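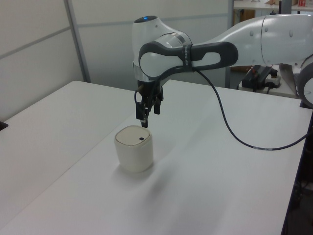

The Little Cream Pot Has Had Its Turn

Opinion > Home > Kitchens and Storage

My sister-in-law Shiuli Gazi moved into a bigger apartment in Haldane last February, and four different people gave her a small container with a lid. All four were pale. All four would have sat nicely in the middle of a bare white table, and for a while that is where they sat, waiting for someone to decide what they were for.

I have been suspicious of the small lidded pot for years. It sells on looks and gets bought on hope. You see one standing alone on a clean surface, with plenty of white space on every side, and you think your own kitchen could be that calm if you had the pot. But the calm comes from the table. Put the same pot next to a toaster, two phone chargers and a bag of onions and it becomes one more thing to wipe under.

The sales talk is always about volume, and I don't trust that either. Flasley sells its squat canister as a 350 milliliter model, and I'm sure that is what fits inside if you pour in water up to the brim. Who keeps water in it? I tried ground coffee, and a regular bag left me with a full canister and a bag still more than half full, folded over and clipped. So now I owned two coffee containers, and one of them was the bag I was trying to get rid of.

Anjana Roy, who ran the housewares floor at the Ernside store until it closed, disagrees with me and has for a long time. Her view is that people use what they can see and reach, and a short pot with a wide flat lid gets opened every day while the bag at the back of the cupboard goes stale. She has a point about the bag. I would still like to know how many of the pots she sold are holding rubber bands.

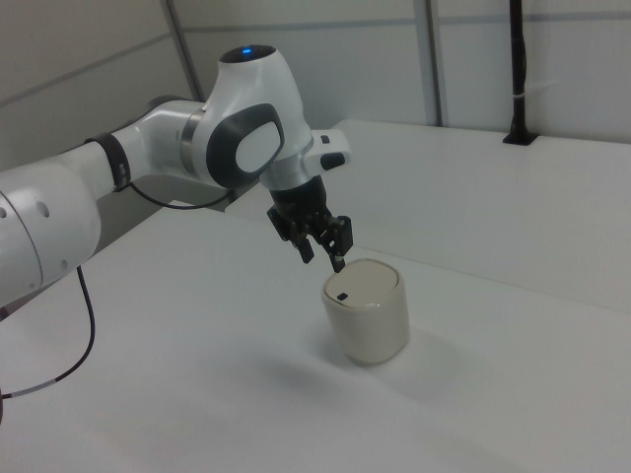 THE LID QUESTION

A flat lid is a nice thing to look at. It gives you the clean line across the top, and it lets you stack another one on it, which the shops are very happy about. What it doesn't always give you is anything to hold. I have three with lids that sit nearly flush, and with floury hands each one is a small wrestling match on the counter. A knob would fix it. A knob would also spoil the photograph, so we don't get knobs.

Then there is color. Cream hides crumbs and shows everything else. Turmeric finished off my first one in an afternoon, and the seller's advice was to leave it in the sun. I did. It is now a yellow pot that has been outdoors.

Labels are the other weak spot. Once you have decanted the salt, the sugar and the baking soda into matching pots, you need writing on them, and the writing ruins the matching. Lakmal Sarkar, my neighbor, puts his labels underneath and lifts each pot over his head to read it. He says he is used to it.

I'll give the other side this much. One pot, doing one job, in one fixed place, is fine. Mine holds salt and lives beside the stove. I reach for it without looking, and I would be annoyed if it were gone. My quarrel is with the second one, and the set of six, and the shelf you then have to buy for the set.
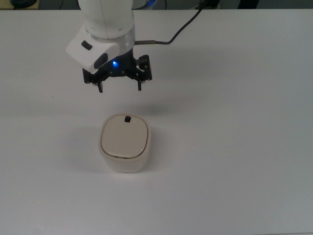
Is it worth decanting anything into a small container?

Salt, tea bags and whatever else you open every day, at a stretch. Leave the rest in the packet it came in, where the date and the cooking instructions already are.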